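Cikier Promex 492 Phone Gimbal

Sold by Mac Suibhne Camera & Phone, Ondale

If you have ever filmed a birthday party on your phone and then felt a little seasick watching it back, the Promex 492 was made with you in mind. It is a folding, handheld stabilizer that keeps your phone level while you walk, turn, climb the porch steps or chase the dog across the yard, and it has been our favorite thing on the accessories shelf since it came in last June.

We carried the older Promex for a good long while and liked it well enough, but it was heavy, and the clamp was fussy about thick cases. The 492 fixes both of those complaints. The clamp opens wide enough for most large phones with the case left on, and the whole thing folds down to a size that will ride in a coat pocket (a roomy coat pocket, we should say) or the side sleeve of a backpack. The grip is covered in a soft rubber that feels good in the hand, even after a long afternoon at the ballpark.
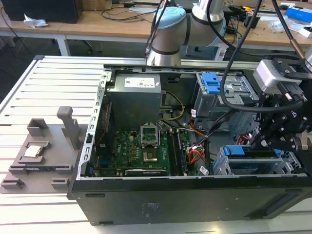 Getting started takes very little. Unfold the arm until it clicks, slide your phone into the clamp with the camera toward the hinge, and hold the power button for two seconds. The motors wake up and level the phone by themselves. You can use your phone's regular camera app right away, and the Cikier app adds face tracking, time-lapse and a slow pan that looks lovely on landscapes. Do balance the phone before you switch on - a phone that sits too far to one side makes the motors work harder and runs the battery down.

Speaking of the battery, we get about 11 hours from a charge with a mid-sized phone, and a bit less with the big ones. It charges over USB-C, and you can keep filming while it is plugged in.

What's in the box
Promex 492 gimbal
Screw-on mini tripod
USB-C charging cable, short
Drawstring pouch
Wrist strap

Details
Weight: 338 grams
Largest phone: 290 grams, case included
Axes: 3
Color: charcoal or sand
Warranty: 2 years, parts and labor

Please note that the 492 is not waterproof, so tuck it away if the rain comes on. Clip-on lenses will work, though you will want to balance the phone again after you put one on.

We keep one charged at the front counter, and you are very welcome to bring your own phone and take it for a walk around the store. The sand color tends to sell out first - call ahead and we will gladly set one aside for you until closing time.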